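Werkstattbuch Färberei, Mittwoch, 21. September 2022

Krappbad, zweiter Durchgang

Anwesend: Philomena, Pirmin, ich. Muireann erst ab Mittag, sie hatte noch die Lieferung von Le Goff abzuholen.

Ziel für heute: klären, warum die Proben vom März so viel brauner ausgefallen sind als die neuen. Verdacht bisher: Temperatur oder Wasser. Kohei tippt auf die Wurzel selbst, weil wir im Frühjahr noch den alten Sack aus Grikow aufgebraucht haben.

Ansatz

Wollstränge, Strickgarn ungefärbt, gestern Abend gewogen und über Nacht eingeweicht. Alaun 15 Prozent auf das Trockengewicht, Weinstein wie immer. Gebeizt bei schwacher Hitze, dann im Topf abkühlen lassen. Pirmin wollte den Weinstein weglassen, machen wir beim nächsten Mal als eigene Reihe, sonst weiß am Ende keiner mehr, was woran lag.

Krapp gemahlen, im Leinenbeutel, am Morgen kalt angesetzt. Topf A mit Leitungswasser, Topf B mit Regenwasser aus der Tonne hinterm Schuppen. Bei B eine Prise Kreide zugegeben. Langsam hochgeheizt, 45 Minuten bis zur Zieltemperatur. Topf B ist kurz über die Marke gelaufen, als ich am Telefon war. Thermometer danach im Eiswasser geprüft, zeigt richtig an.

Beobachtungen

Topf A zieht schneller an, der erste Strang war nach der halben Zeit schon kräftig ziegelrot. B blieb lange orange und hat erst gegen Ende aufgeholt. Nach dem Spülen liegen beide dichter zusammen als gedacht. Der Strang aus B hat am Knoten eine helle Stelle, da war zu fest abgebunden. Beim nächsten Mal Achterschlingen, locker.

Zweiter Zug mit denselben Bädern: A wird lachsfarben, B eher aprikot. Für Lungiles Streifenmuster reicht das, sie braucht sowieso eine Abstufung.

Nachbehandlung mit Eisen nur an einem Probestück von 20 Gramm. Geht sofort ins Bräunliche, viel zu viel genommen. Halbe Menge versuchen und den Strang vorher aus dem Topf nehmen, Eisen einrühren, dann erst wieder hinein.

Wohin wir farblich wollen, ist ja seit der Besprechung mit Pravel klar: ein dunkles, mattes Weinrot ohne Blaustich. Reiner Krapp wird dafür kaum reichen, jedenfalls nicht in einem Zug. Philomena schlägt Überfärben mit Cochenille vor, Pirmin fürchtet die Kosten. 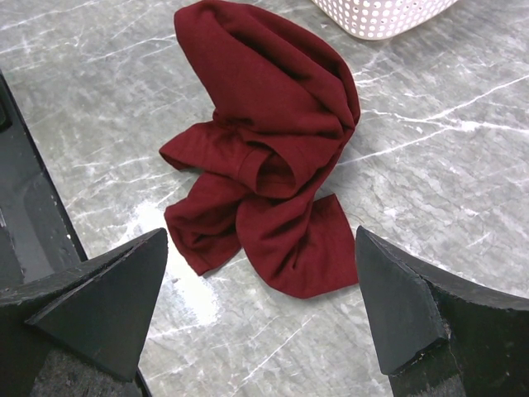
Farbechtheit

Streifen aus der Märzreihe vom Südfenster genommen. Die abgedeckte Hälfte ist nur wenig dunkler als die belichtete, damit kann man leben. Reibprobe trocken in Ordnung, nass färbt das braune Stück deutlich ab. Vermutlich schlecht gespült. Neue Streifen von A und B aufgeklebt und beschriftet, Abdeckung diesmal aus Karton statt Alufolie.

Noch offen

Wasserhärte messen, Teststäbchen sind leer. Muireann bestellt nach.

Krapp aus dem neuen Sack gegen den Rest aus Grikow, gleiches Bad, gleiches Wasser. Kohei übernimmt das.

Cochenille: kleine Menge mörsern, drei Strängchen auf A aus dem ersten Zug überfärben. Vorher bei Le Goff nach dem Preis fragen.

Der große Edelstahltopf hat am Boden einen Belag, bitte nicht mit Stahlwolle dran. Eisentopf bleibt links im Regal und wird für nichts anderes benutzt.

Bäder A und B stehen abgedeckt im Keller, frühestens morgen weggießen. Ich will noch einen dritten Zug mit Baumwolle probieren.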